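# Filtrar a nuvem de pontos antes de planear a preensão

A documentação do Hallel promete que o detector de planos "resolve qualquer mesa". Não resolve. O que se segue é o procedimento que usamos no Gratside, e mesmo esse merece desconfiança.

1. Grave um trecho curto com o braço parado e exporte a profundidade e a confiança por píxel.
2. Ajuste o plano da mesa com RANSAC, 300 iterações. O valor de origem é 2.000 e, nos nossos testes, só gastou tempo.
3. Use uma tolerância de 3 mm. O Pascal Bodin prefere mais; eu ainda não vi um gráfico que o justifique.
4. Guarde a máscara dos pontos rejeitados – vai precisar dela.

```
hallel plane --iters 300 --tol 3 --save-mask
```

Antes de passar ao planeador, abra a máscara por cima da imagem a cores e olhe para ela. A métrica de cobertura engana bastante.

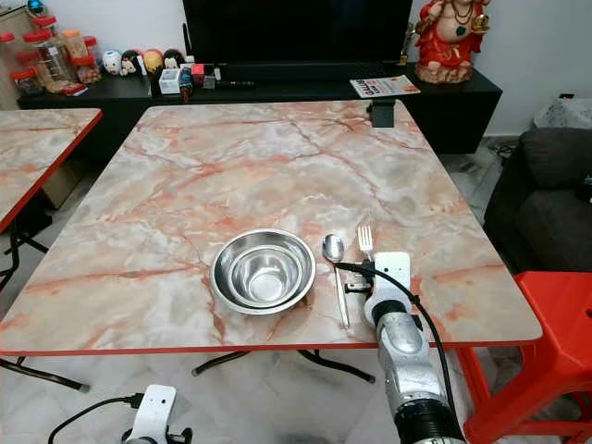 O planeador só vê o que a segmentação lhe entrega, e é aí que a maior parte das falhas começa. Metal polido devolve profundidade com buracos, e duas taças de inox encaixadas uma na outra saem facilmente como um único objecto. A colher ao lado é pior: altura mínima, quase toda dentro da tolerância do plano. Com o garfo em parte tapado pela garra direita, não peça uma pose completa; peça só os dentes e marque o resto como desconhecido.

Para estes casos, corra a segmentação a cores em separado e junte as duas máscaras:

```
hallel merge --depth mask_d --rgb mask_c --min-views 2
```

O parâmetro `--min-views 2` obriga a confirmar cada objecto em duas vistas. O Chibuzor Olatunji diz que uma chega se a calibração for recente. Talvez, mas não conheço ninguém que recalibre tanto como diz.

Se a fusão falhar, volte ao passo 3 antes de mexer no planeador.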